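Against the bag drawer

I have been reading the household pages again, which I should know better than to do, and they have come around once more to plastic bags. This time the advice comes from Perrine Delorme, whose column tells us to fold every grocery bag into a triangle and file it upright in a drawer. She says a family can get 500 of them into a space that used to hold 464. I'd like to know what family needs either.

My objection isn't to thrift. My mother saved bags and I save bags. I doubt very much that folding them is saving anything.
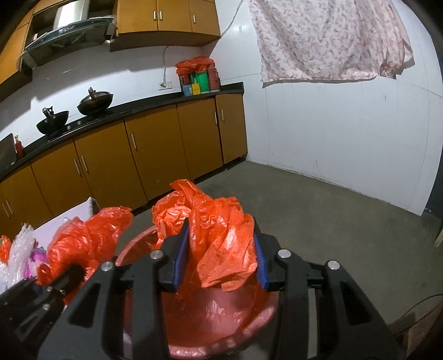 A bag gets kept for one of two reasons: it will be used this week, or somebody feels bad throwing it out. The folding systems treat both kinds the same, and so the second kind wins. Look at the pile on any table before it has been put in order. A big red bag, a purple and pink one bunched up beside it, a wad of whitish plastic. You can tell at a glance that it's too much. Turn the same pile into neat triangles and the alarm goes away, while the plastic stays.

Adhiambo Makokha, my neighbor in Feltdale, took up the triangles last May. She gave it an hour an evening for a while. She now has a very handsome drawer, and she still brings bags home from the market, because the drawer is across the kitchen and her hands are full when she leaves.
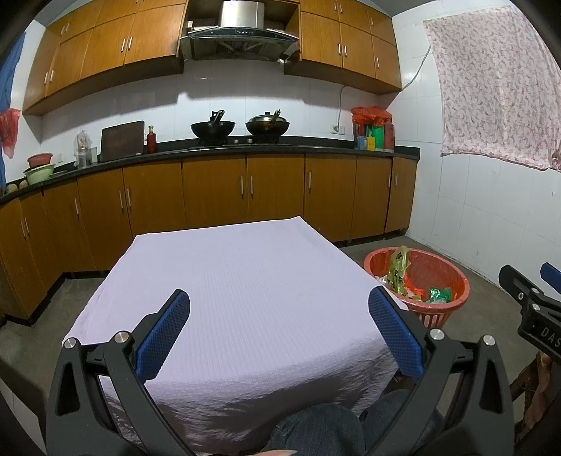 What I would defend is the bag left out where the work happens. Hang one up for peelings. Throw one over the top of something that needs covering. Put the rest, as they are, inside one other bag, and when that bag is full, stop taking them. A limit you can see from the stove does more than a method you have to learn from a column.

Jérémie Tessier, who edits this page and owns a drawer divider made by Liveck, tells me I'm being unfair and that some people find folding restful. I believe him. Some people find ironing restful too, and I wouldn't stop them, but I've yet to read that ironing will change how much I own. The Liveck divider has eight slots. He has filled six and is wondering what to put in the others.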